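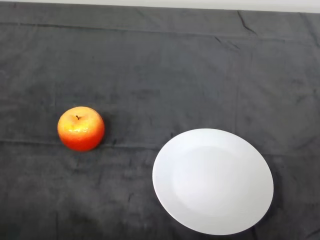

Dark gray cloth on the tabletop

Drenbridge Student Support Fund
Minutes of the meeting held 26th December

The minutes of the October meeting were read and agreed with one spelling fix (Prekwood, not Preckwood).

Student numbers
Great news to start! The number of students asking us for emergency help has dropped again at Prekwood College, and more of them are now getting regular state aid for the full year. The meeting was delighted and asked for a thank-you note to go to the college aid office.

Grants
Three new grants of $1,000 each were approved for first-year students from Surndale. All the applications were a pleasure to read, and the meeting wished there had been money for every one of them.

Bittencourt Bookstore
The store has offered $4,000 in textbook credit for the spring term (wonderful!). Agreed to accept. Still to settle: whether credit can be used for lab coats and calculators.

Mentoring
Four former students have signed up as mentors. First meetups to be held at Surndale Library, with snacks.

Other business
Bus passes held over to the next meeting.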